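I've been through more putting mats than I care to admit, and the Vanari Jallik is the first one I've kept unrolled past October. It lives down the hallway, and I putt on it most mornings before work (and, okay, again while the kettle's on).

First thing to know: it's long. Mine measures 381 centimetres end to end, so check your hallway before you order! I had to shift a bookcase. Once it's flat, though, the roll is lovely. My old mat had a ridge near the hole that threw everything left, and for a whole winter I blamed my stroke. On the Jallik a straight putt stays straight, and I've finally got a feel for what a square face is like at impact.

The surface has two speeds, depending on which way you brush the nap. Fast is properly fast. Slow is closer to the greens at Mostmont, where I play, and I spend most of my time on that side doing a little ladder drill: four balls, each one finishing just past the last, start over if you leave one short. It's maddening and I love it.

A few grumbles. The alignment lines are printed a touch too bright for my taste, the ball return is noisy on floorboards, and the edges took 14 days to stop curling, even with books on them. The Gajewski mat a mate lent me lay flat straight out of the box, but it's half the length and I got bored with it by the weekend. 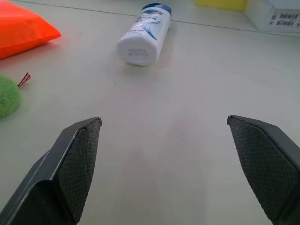
*Pale grey tabletop, clear in the middle.*

Worth the money? For me, yes, easily. I've had 46 rounds since it arrived and my lag putting is miles better, with far fewer of those horrible second putts you have to pretend you aren't nervous about. If you've got the floor space, get the long one and brush it slow to start with.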